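Course: Reading Household Ceramics
Handout for unit 3 – Cups, rims and the places where we keep them
Pidetham Evening School, decorative arts program
Version of 7 Mar 2025

Please read this handout before the session and bring it with you. The words printed in the glossary of unit 1 (foot, wall, lip, glaze, transfer) are supposed to be known. If you missed that unit, ask at the Valcárcel reading room for a copy of the glossary. The catalog numbers in these notes are from the school's own study collection.

3.1 What we mean by a novelty cup

In the trade, "novelty" is a word for a cup in which the form or the decoration makes a joke, tells a story or shows a known character. It is not a judgment of quality. A novelty cup can be well made and a serious cup can be badly made, and you will handle both kinds in the workshop.

For our purpose we separate two cases. In the first case the shape is ordinary and only the picture on it is special. A straight mug with a cartoon on the outside belongs here. In the second case the shape itself is the idea: a cup like a cabbage, a boot, a barrel or an egg. Many pieces mix the two cases, and then your description must treat the shape first and the picture after it. Students often do the opposite, because the picture catches the eye. Try to keep the order.

3.2 The rim

The rim is the part which the hand and the mouth find first, and in a normal cup it is level and round. When a maker leaves this rule, you should write down how. Is the rim wavy, notched, pulled to a spout, or cut as if broken? Is it glazed in the same color as the wall, or does it carry a band?

A metallic band needs some care in the description. Write "silver-colored" or "gold-colored" as long as you have no information on the material. Do not write "silver" or "platinum". In the Kandier sale lists the two expressions are mixed, and this has made trouble for us when we wanted to compare pieces. Silver-colored bands also reflect everything near them, so look at them from more than one side before you note a change of color.

3.3 Decoration on the inside

Most cups are decorated on the outside, where other people at the table can see the picture. Decoration on the inner wall is for the person who drinks. It is covered by the drink and comes back slowly, and children like this very much. For the description, say on which part of the inner wall the picture is placed, what it shows, and whether there is writing. Copy the writing exactly, with capitals.

Our piece for this unit is no. 1089, a white egg-shaped cup with the top "cracked" open. It has a jagged rim with a shiny silver-colored band, and inside there is a Woody figure from Toy Story in his brown hat, with a red banner below him that reads WOODY in white capitals. Note how the figure is placed on the white back inner wall, so that the opening works a little like a stage. The cup goes on a flat white disk, which it appears to share with a white mug tree – we come to this kind of stand in 3.4.

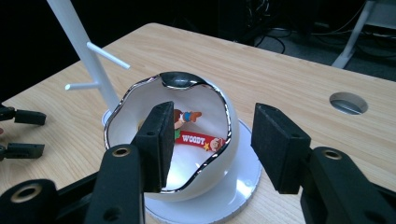
3.4 Stands and mug trees

A mug tree is a pole with pegs, standing on a base. Cups with handles are hung on the pegs. The object is very common in kitchens and is hardly ever described in books on ceramics, so we have to make our own terms. In this course we say "pole", "peg" and "base".

When you describe a mug tree, give the color, the direction of the pegs and the form of the base. A wide base can also carry a cup or a small dish, if the lowest pegs leave space for it. Check this before you hang anything. A tree which is loaded on one side only may tip.

3.5 Exercise for the next session

Choose one cup from your home and write a description of not more than 50 words. Follow the order shape, rim, decoration, writing, stand. Leave out your opinion of the cup.

Then read page 17 of the Flarden course reader and correct your own text with a pencil. Bring both versions. The corrected descriptions stay in the folder of your group until the November review.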